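In Defense of the Table That Is Not Finished

by Young-sook So

When I came to this country, I rented a room in the Ngô house, and in February the landlady gave me one advice I did not want. "Clear the table before you fold," she told me. I was standing with one sweater in my hands and my bag, my keys and my supper on the same table. I have now had 20 years to think about her advice, and I still do not agree with it.

Many articles on housekeeping say the same thing as my landlady. First you empty the surface, then you wipe it, then you bring the clothes, and only then you may begin. It is a good order for a hotel. In a home, or in a room which many people share, I believe it is the reason why the clothes stay in the chair until next week. 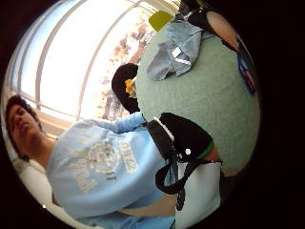

A round table is the best example, and I want to speak for it. People say you cannot fold on a round table because there is no straight edge to follow. This is true, and I have folded bad sleeves on one for years. But a round table has no head and no foot. You may come to it from any side, put down one piece of clothing, and work. I bought mine second-hand in Brekstead, 360 dollars with the delivery, and my sister-in-law told me that for the same money I could have had a proper ironing board and a cabinet from Trellton to hide it in. She is right about the price. I do not want to hide it. When the ironing board is in the cabinet, I know myself, it remains in the cabinet.

My second opinion is about knitwear. A sweater does not ask for much space. It asks that you lay it down flat and look at it for a moment: where is the tag, which side is the front, has one sleeve gone under the body. Most bad folding I have seen (my own also) comes from folding in the air, in front of the chest, the way they do it in shops. The shop people do this 150 times in a day, and they have the hands for it. I don't.
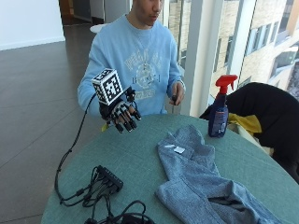
I would also like to say something about spray bottles. My mother kept hers on the table always, and guests found it strange. I think it is correct. If you must walk to the cupboard for it, you will look at the small crease and decide that it is not there. Mine holds plain water. A friend swears by the linen spray from Sosine, but to my nose it smells like a taxi.

So my proposal is modest. Push the things to one side, as much as one sweater needs - no more. Fold the sweater. Then, if you still have the wish, fold another one. In my house there are 6 sweaters in the basket as I write this, and the table has on it a teapot, two letters and my reading glasses. I will move the teapot.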